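Adora Benchtop Arm with Two-Finger Gripper
Equipment pages > Small arms > Open day notes

Status: seen at a demonstration, not purchased
Supplier: Tramesetti
Gripper: two-finger, black
Price: on request (we requested, and are still waiting)

The Adora is sold as a small arm for light sorting and packing. Tramesetti says it can be taught a new job in an afternoon by somebody with no programming background. We went to the open day at their Terkberg hall in February to find out how much of that holds up with people standing around and a clock on the wall.

The job on show was small bottles on a tabletop. Food coloring, the kind with the pointed dropper tip, standing in a row on the wood. It's a fair choice. Small bottles tip over easily, and if you run a kitchen supply or craft business you probably have a shelf full of them.
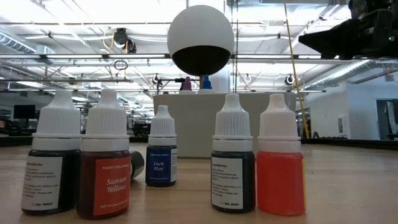
We asked for a cycle time and got three different answers from the same stand. The brochure says 500 picks an hour. I don't believe it for mixed bottles, and the brochure doesn't say what was being picked or how far it had to travel. Ask for that number in writing, with your own product named next to it.

Setup is the other thing to press on. The arm comes with a base plate and one set of fingers. The table and the sensors are quoted separately, and in the quote we saw for a Strickland arm last year, the extras cost more than the arm. Tramesetti wouldn't say whether theirs go the same way. They did say delivery takes over 5 weeks.

The packing side of the demo used a white plastic bin with a slot handle in the front. Putting a bottle into a bin that already has others in it is harder than lifting one off a bare table, so watch that part closely if you go. My advice is to bring a bin from your own shop and ask them to swap it in.
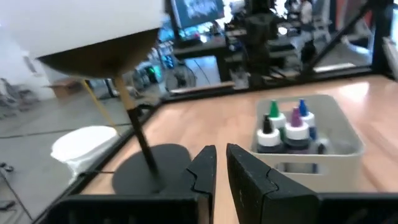

Posted by the page editor
Small Equipment Reviews

What we'd want before ordering: a full shift on video with no cuts, a price for spare fingers, and a straight answer on who comes out when it stops. The warranty sheet runs 4 pages and most of it is exclusions. Finger wear is one of them.

Noise we can't judge, the hall was too loud. Same for power draw, which isn't on the data sheet at all.

Suitable for: shops with one steady product and a person who likes to tinker.
Not suitable for: anyone who was counting on the afternoon.

Next demonstration at Terkberg: check with Tramesetti. Morning slots fill first.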